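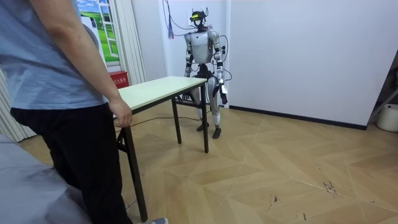

Folding Tables at Kemham

We keep 11 folding tables for meetings, meals and craft days. A few notes for anyone booking one.

The small table has a pale top and dark folding legs. It fits easily at an angle if the room is tight.

Each table is 80 cm wide. Stand at a corner to lift it, and get a second person for the far end - the tops scratch if dragged.

Wipe the top with a damp cloth before folding.

Bookings go through Imke Petersen. Last updated 5 July 2021.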